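Wistley Community Workshop
Table refurbishment project – second progress report
Prepared for the Farkik Small Grants Program
Reporting period: February to May

1. Where the project is up to

The grant covers the repair and refinishing of the tables used in the Wistley hall, the craft room and the homework room. At the time of our first report the tables had been sorted and the worst ones taken out of use. Since then the craft room and homework room tables have been finished and are back in service. The hall tables are still being worked on.

Work was slower than planned in March. The shed we use for sanding has no dust extraction of its own, and the unit we hired from Dinda Hire was out on another job for most of the month. We used the time to re-glue loose joints and replace missing feet. Sanding started again in April.

2. Spending

Spent to date: $2,678
Of this, nearly $2,000 went on finish, abrasives, glue and hardware. The remainder was extraction hire and the tip fees for two tables that could not be saved.

We have set aside $300 for the last of the hall tables and $200 for felt pads and spare feet. Both amounts are within the approved budget. No money has been moved between budget lines.

Receipts are in the shared folder under the month of purchase. One hardware receipt from February is a faded docket, and we have asked Woldegiorgis Timber and Hardware for a reprint.

3. Method and changes to method

The first report said we would use an oil finish throughout. We tried it on one craft room table and it marked within a fortnight, mostly from wet paint jars. We changed to a clear water-based finish in a satin sheen, three coats, with a light sand between coats. It costs a little more per litre but dries faster, so a table can be turned around in two days.

Edges are now rounded over slightly by hand. The old square edges were where most of the chipping began.

We decided against staining. The pale tops suit the rooms, and a stain would make later spot repairs harder to match.

4. Condition of the tops

Most of the damage on the older tops was shallow: cup rings, pen, tape residue and a good deal of old polish. Deeper scratches were left where removing them would have meant sanding too far. The grain is much easier to see on a light top with a clear finish, and people using the rooms have commented on it.
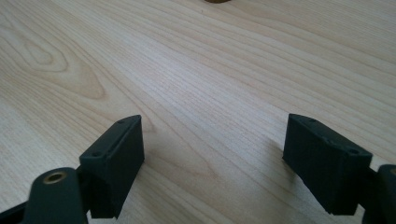 Can a light wood table be cleaned with ordinary spray cleaner?
A damp cloth with a drop of dish soap is enough for daily use, and stronger sprays should be kept for the laminate benches in the kitchen.

A care card with this advice will go up in each room. Groups that hire the hall will get a copy with their key.

5. Next period

– finish sanding and coating the hall tables
– fit felt pads and spare feet
– put up the care cards
– check the craft room tables after a full term of use and touch up where needed

We expect to finish by the end of August, one month later than the original date. We are not asking for further funds. We would like written confirmation that the later date is acceptable under the agreement.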